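The Woman Who Got Me to Buy a Basket
A chat with Kimie Kuroda about rags, and why hers have colors

I have a drawer at home that I don't open in front of guests. It's where the cleaning cloths go. Old T-shirt halves, a sponge thing with a burned corner, something gray that used to be part of a set. So when a friend told me there was a woman in Camcombe who'd spent years thinking about nothing but cleaning cloths (and where you put them when you're done), I was in the car before lunch.

Kimie Kuroda runs Yagi, which is a cleaning and linen service with 14 people on the payroll and a very nice kettle. She used to look after housekeeping at a hotel called the Vestereo, over in Zedalau, and she still talks about it the way some people talk about their time in a band. "We washed 3,000 cloths a week," she told me, while I was still trying to find somewhere to hang my coat. "And every week we lost some. Where do they go? You tell me!"

I couldn't tell her. I've been wondering the same thing about my own since college.

Her system, if you can call it that (she doesn't, she calls it "the colors"), is about as simple as they come. Yellow is for kitchens and dusting. Orange is for bathrooms. The two never swap jobs, and they never share a bucket. I asked if that was some kind of rule in the business and she shrugged. "Other places do it with four colors, five colors. Good for them. I had people who started at six in the morning. At six in the morning, two colors is plenty."

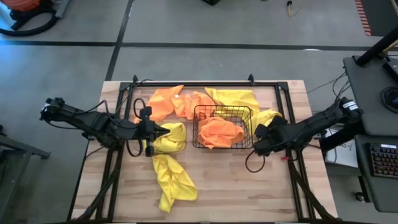 I'd expected us to sit in an office, but we ended up standing at a table for most of the afternoon, because Kimie can't talk about laundry without touching laundry. She picks things up mid-sentence. She'll be telling you about a hotel manager she couldn't stand and she'll be smoothing out a corner with her thumb the whole time, and by the end of the story there's a folded cloth in front of you and you have no idea when it happened.

I asked her why a wire basket, because I'd have gone for a plastic tub with a lid and felt pretty good about it.

"No, no, no," she said. "A tub with a lid is where a damp cloth goes to die. You put it in, you close the lid, you go home, and in the morning you open it and you want to move house." She likes wire because the air gets in from every side and because you can see what's in it without digging. She also likes it because it's small. A big hamper, she says, is an invitation to wait until the weekend.

So how full is full?

"When you have to push," she said. "If you're pushing, you're late."

I wrote that on my hand, and it was still there the next day.

We got onto folding, which I'd been dreading a little, since I am a known buncher. I figured I was in for a lecture. But Kimie turns out to be completely relaxed about it, at least for the dirty ones. "Why would you fold a dirty cloth? Throw it in! Crumple it! It's going in the machine." The clean ones get folded in half and in half again, and that's the end of it. She had a trainer once who wanted thirds, with the edges tucked under, and it lasted until the first busy week in May.

Her business partner, Hideaki Oda, wandered in around then with the tea. He handles the accounts and says he has never voluntarily folded anything. I asked him whether the colors had made a difference, money-wise, and he went and got an actual notebook. In the first year at Yagi they replaced 521 cloths. Last year it was 78.

"She'll tell you it's the colors," he said. "I think people are scared of her."

"They're not scared," said Kimie. "They're a bit scared." 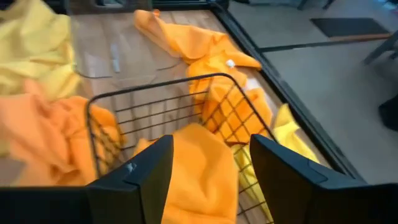
Wire basket, orange and yellow cloths

The thing I most wanted to ask was about tags, because I have a habit of snipping them off everything I own. Kimie looked at me like I'd said I took the numbers off my front door. She leaves them on. The tag tells you how hot you can wash it, and she says the quickest way to ruin a good cloth is to boil it because you've lost the instructions and you're feeling brave. No fabric softener, either. "It makes them soft and useless. Like my first car."

And what about mixing the colors in the wash? She won't do it, even when there's only half a load of each. I pointed out that this means running the machine more often and she agreed with me, cheerfully, and did not change her mind at all. For people at home she'll bend a little. If you've got a handful of one and a handful of the other, do the kitchen ones first and the bathroom ones after, and if you can't face two loads, let the smaller pile dry out and wait its turn.

Hideaki, from the doorway: "At home she has white ones."

"Those are for guests," said Kimie.

I drove back with the radio off, thinking about my drawer. I emptied it that night, all of it, onto the kitchen floor. The gray thing went in the trash. The T-shirt halves got a reprieve, mostly because one of them has a band on it I still like, and I've ordered a wire basket that's smaller than I think I need. Kimie says to email her when it's full.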